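Kobori Tea Box, Nine Compartments: My Take After a Few Months

I drink way too much tea. For years my tea bags lived in their paper cartons, stacked on the microwave, and every time I wanted peppermint the whole pile came down. My sister-in-law Deisy finally told me to buy a proper box, so I did, back in November!

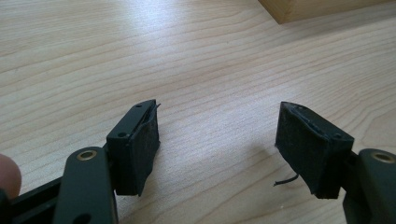
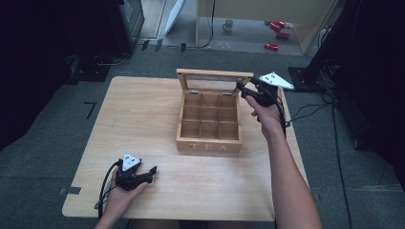
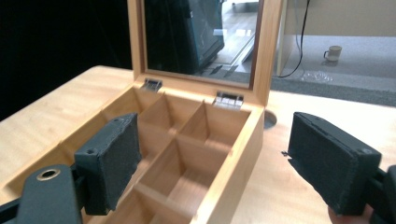
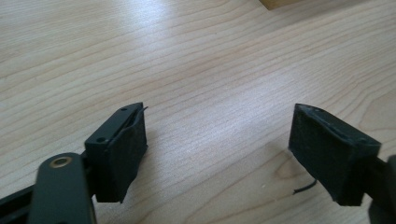 What fits in it

The wrapped bags from the grocery store stand up fine, and I can get a good handful in each slot. The big pyramid ones are another story. They puff up (especially the Prodoneo chai I like) and the lid won't close unless I squash them a bit. Loose tea is still in tins on the shelf.

I keep black tea in the back, green in the middle and all the sleepy herbal stuff up front, and I've only mixed up decaf once. It was a long night.

Smell

My one real gripe. The box isn't airtight, so two weeks next to the lapsang and my chamomile tasted like a campfire. I moved the smoky stuff into a jar and that fixed it. Mint does the same thing, just more politely.

Cleaning

Tea dust gets in the corners. I tip it out over the sink and go around with a dry pastry brush, maybe every 6 weeks. Mine had a little glue smear inside too, which came off with a fingernail.

Would I buy it again? Yep, and I've already got one put away for Tuva's birthday.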